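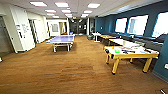 그림 5-1. 시연 공간으로 쓰는 휴게 복도. 왼쪽이 탁구대, 오른쪽 앞이 에어하키 테이블입니다.

5장. 공개 시연일 준비하기

손님을 모시고 Koto의 주행과 물건 집기를 보여 드리는 날에는 평소보다 챙길 것이 조금 많습니다. 처음 맡으신 분도 차근차근 따라오시면 충분히 해내실 수 있으니 너무 걱정하지 마세요! Restcombe 방문 행사 때 쓰던 순서를 다듬어 옮겼습니다.

5.1 주행 구역 정하기

1. 탁구대와 오른쪽 테이블들 사이의 카펫 통로를 주행 구역으로 잡습니다. 출발점은 에어하키 테이블 앞쪽, 도착점은 복도 안쪽의 작은 흰 테이블 앞이 무난합니다.
2. 통로를 처음부터 끝까지 한 번 걸어 보면서 바닥에 놓인 작은 물건을 모두 치웁니다. 카펫 위의 물건은 서서 보면 의외로 눈에 잘 안 띄니, 번거로우시더라도 허리를 숙여 살펴 주세요.
3. Flaltow 앱에서 '새 지도'를 누르고 Koto를 천천히 한 바퀴 돌립니다. 대략 13분이 걸리니 그동안 차 한 잔 하셔도 좋습니다(단, 통로 밖에서요).
4. 지도가 저장되면 탁구대와 테이블 다리가 모두 장애물로 표시되었는지 확인합니다. 빠진 다리가 있으면 3번을 다시 합니다.

참고: 창으로 햇빛이 밝게 들어오는 시간에는 거리 인식이 흔들릴 수 있습니다. 지도는 시연과 비슷한 시간대에 만드시는 편이 좋고, 특히 8월 오후에는 꼭 한 번 더 점검해 주세요.

5.2 물건 집기 준비

1. 에어하키 테이블의 흰 상판을 작업면으로 등록합니다.
2. 집을 물건만 남기고 종이와 자잘한 것들은 다른 곳으로 옮깁니다. 물건 사이는 손가락 두 개가 넉넉히 들어갈 만큼 띄워 주세요.
3. Trình 프로그램을 열어 '연습 동작'을 2회 실행합니다. 두 번 모두 성공하면 설정을 저장합니다.

주의: 팔이 움직이는 동안에는 상판에 손을 올리지 마십시오. 어린이 손님은 반드시 보호자와 함께 관람하도록 안내합니다.

5.3 손님 맞이

1. 한 번에 모시는 인원은 18명까지입니다. 더 오시면 조를 나누어 주세요.
2. 손님은 탁구대 쪽에 서시도록 하고, 출입문 앞과 비상구로 가는 길은 비워 둡니다.
3. 시작 전에 비상 정지 단추의 위치를 손님들께도 알려 드립니다. 직접 눌러 보고 싶어 하시는 분이 계시면 시연이 끝난 뒤에 기회를 드리세요. 무척 좋아하십니다!
4. 시연을 마치면 Koto를 충전대로 돌려보내고, 옮겨 둔 물건을 제자리에 놓습니다.

충전대 연결이 잘 되지 않을 때는 6장을 보십시오.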